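Reading time: 2 min

Dew on a 60 mm guide scope: heater strap or just a longer shield?

kgilchrist
I have a 60 mm guide scope riding on top of a 700 mm refractor. The main scope stays clear most nights because it has a proper sliding shield. The guide scope fogs up by 11 pm and then guiding stops. I was looking at the Filex strap, the small one, but it needs a controller and I only have one free port on the power box. Has anyone here fixed this with just a longer shield?

lindsay_b
Yes. I rolled one out of black craft foam and closed it with stick-on Velcro. The rule I was given is to make it at least one and a half times as long as the lens is wide. Mine is closer to 2 times. It weighs next to nothing, so I didn't have to rebalance. It got me through most of November.

ogatti
A shield slows dew down, it doesn't stop it. If you're near water or in a valley you will still fog up, only later. Buy the strap. You can run two straps off one port with a splitter as long as you stay under the rating printed on the box.

lindsay_b
Depends on the site. I'm on a hill with some wind most nights and I've never plugged in a heater.
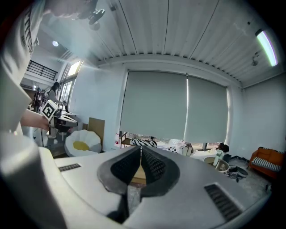
ogatti
Wind is doing the work for you then. Kirsty, where do you set up?

kgilchrist
Back yard in Harawira, down near the creek. Grass, no wind to speak of. The eyepiece case is wet on the outside when I pack up.

ogatti
Then it's the strap. Put it just behind the front cell, on the tube, not out on the shield. Start low. On mine 75 percent made the stars shimmer and I went back down.

marama_h
I'd do both. The shield cuts down how much heat you need, and that matters if you're on a battery. One warning on the Filex, the cable comes out at a right angle and it hit my finder bracket. I had to turn the guide scope in its rings to clear it. The Estirard strap has a straight cable but the Velcro on mine was too short for anything bigger than a finder.

lindsay_b
I still think she should try the foam first. It costs a couple of dollars and she can have it on tonight.

kgilchrist
Fair enough. I have some foam left over from lining a case, so I'll make the shield this week and order the strap as well. Does the shield go over the strap or in front of it?

marama_h
Over it. Leave the cable end sticking out the back, and cap the scope until you're ready to start.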